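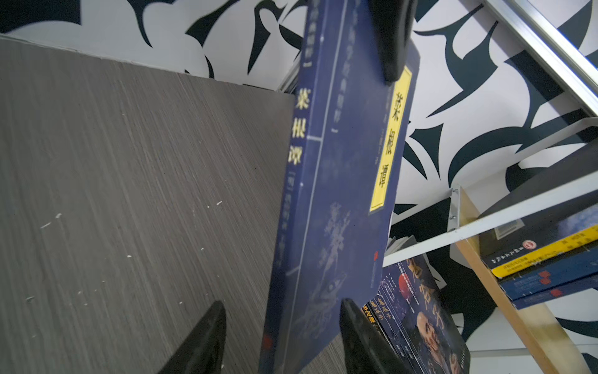
“Trolluvska” Is Getting Two Extra Episodes, and I Think I Know Why

(Spoilers ahead for everything up to Monday's episode of “Trolluvska.” If you're still stuck in the marsh with the salt riders, come back when you're out!)

Okay, fellow Trolluvska people, we have news. Caltstead, the streaming service behind the show, announced this morning that the final season will run nine episodes instead of the seven we were promised last spring. The premiere is still set for December, same night, same 9 p.m. slot, and the extra two hours go on the end.

I yelled. My dog left the room.

The announcement is short and doesn't say a word about plot, but it does include the episode titles, and one of them is “The Road to Brasthorpe.” If you've been watching since the beginning you know why that matters. Brasthorpe is the drowned city, the one every character swears by and no living character has set foot in. We've had a map of it (burned in season two), a song about it (which I still can't get out of my head) and that one bell that rings whenever somebody breaks an oath. We have never had a single shot of the place itself.

So here's my theory. Remember when the old ferrywoman told the queen that the bell was cast in the year 1,891 and would ring 2,000 times before the water went down? A bunch of us assumed that was just spooky talk, the kind of thing ferrywomen say on this show. But the bell got louder in Monday's episode, and the camera stayed on the harbor wall for a good long while afterward, and I swear there's a tide line there that wasn't visible before. I went back and watched it again with the brightness all the way up. I think the water is already dropping, and the last two episodes are going to take place inside the city.

That would also explain the oath-breakers. Every big betrayal this season felt a little rushed to me (the twins turning on each other over a horse?), but if each one rings the bell, then someone could be setting them up on purpose to run out the count. 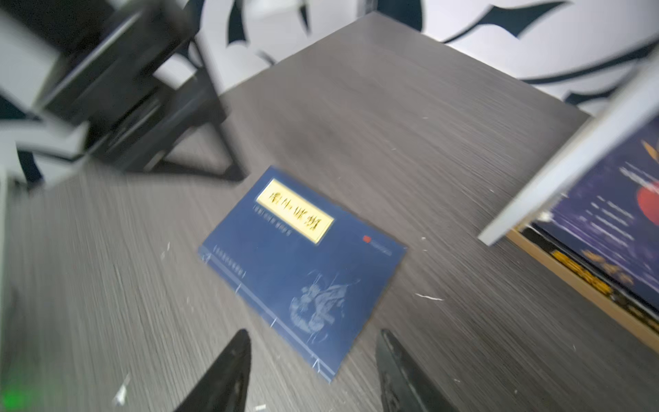
One reader emailed to say I've got it backward: the bell keeps the water out of the upper city, and when it stops ringing the whole coast goes under, palace included. Which, ugh, fits the song a lot better than my version does. The second verse is all about roofs.

The other title that jumped out at me is “Mudgway,” just the one word. Mudgway is the inn where the first episode started, and it burned down, so either we're getting a flashback or somebody rebuilt it. I'm hoping for the flashback, mostly for the soup argument.
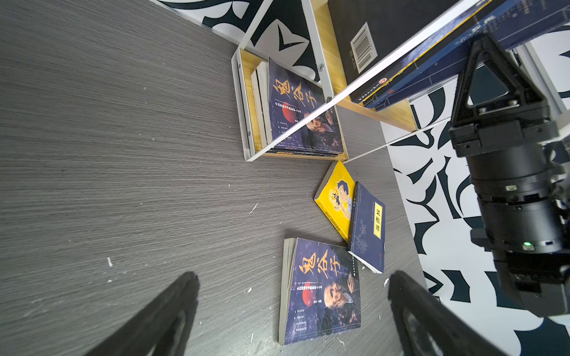
Books stacked on a shelf, with 鬼谷子 on top.

Caltstead says a full trailer is coming before the premiere but hasn't given a day. The first four seasons are streaming now, and season two is the one to rewatch if you want another look at that map.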